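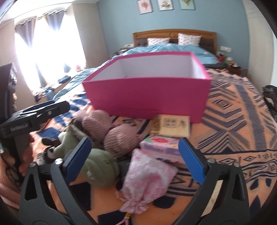 Open pink box with printed cards and a floral package on a bed.

Pilcombe Family Meeting Kit
Special education planning materials for families and school teams
Item 2789
Published by Govbridge

Overview

The Pilcombe Family Meeting Kit is a set of printed materials for parents and guardians who take part in special education meetings with a public school district. It is used before, during, and after the annual review, and it may also be used for an initial eligibility meeting or a reevaluation. The kit is sold to districts, parent advisory councils, and family resource centers. Single kits may be ordered by families.

All materials are written at a middle school reading level. Legal terms are kept where a parent will meet them in school documents, and each is explained on the page where it first appears.

Contents

Family Binder, 336 pages, three-ring, with seven tabbed sections
Meeting Notes pad
Records Request forms, carbonless, in duplicate
Contact log for calls, letters, and emails
Student Voice booklet, for completion by the student with or without help
Facilitator Guide (district and council orders only)

Binder sections

1. Referral and evaluation
2. Reading an evaluation report
3. Present levels and annual goals
4. Services, supports, and placement
5. Progress reports
6. Transition planning
7. Disagreements and how they are resolved

Each section opens with a short explanation of the process, followed by worksheets and a page for the family's own questions. Section 3 includes blank goal review sheets that can be copied for each school year. Section 6 is intended for students of high school age and may be removed and stored until needed. Section 7 covers informal meetings, mediation, state complaints, and due process hearings in general terms. Deadlines differ from state to state, and spaces are left for the district or council to enter the dates that apply locally.

Using the kit

Families are encouraged to complete the worksheet for the relevant section at least a week before the meeting and to send a copy to the school's meeting chair. The Meeting Notes pad is ruled with separate columns for decisions, open items, and the staff member responsible. At the close of the meeting, the open items column should be read aloud so that all members of the team can confirm it.

The Student Voice booklet asks about classes, friendships, noise and lighting, travel to school, and plans for the future. Answers may be written, drawn, dictated, or recorded by other means. The booklet belongs to the student, and it should be shared with the team only with the student's agreement.

Accessibility and languages

The binder is available in English, Spanish, and Portuguese. Large print is supplied at the same price as the standard edition. Tagged electronic files for use with screen readers are included with every order and are sent by email when the order ships. Braille editions are produced on request and need additional time.

Companion products

Firach Progress Cards (item 412). A set of record cards for tracking one goal per card. The cards fit the pocket at the back of the binder.

Nishad Workshop Series. Presentation slides and handouts for evening parent workshops, matched to the binder sections. The series is licensed to one district or council at a time, and handouts may be copied freely within that community.

Ordering

Districts may order by purchase order. Parent advisory councils that do not hold their own account may order through the district office with a letter from the director of special education. Families ordering a single kit may pay by card or check. Tax-exempt organizations should include their certificate with the first order; it will be kept on file.

Orders for the new school year should be received by the end of April. Orders received after that time will be filled as stock allows.

Returns and replacement pages

Unused kits may be returned in their original packaging. Binders that have been written in cannot be accepted. When a section is revised, replacement pages are mailed free of charge to registered purchasers. To register, return the card inside the front cover or write to Govbridge customer service with the item number and a mailing address.

Notice

The Pilcombe Family Meeting Kit provides general information and does not constitute legal advice. Families with questions about an individual student should contact their district, their state's parent training and information center, or an attorney. Purchase of the kit does not affect any right to receive a notice of procedural safeguards from the school district, and the kit should not be given out in place of that notice.

Page last revised February 4, 2024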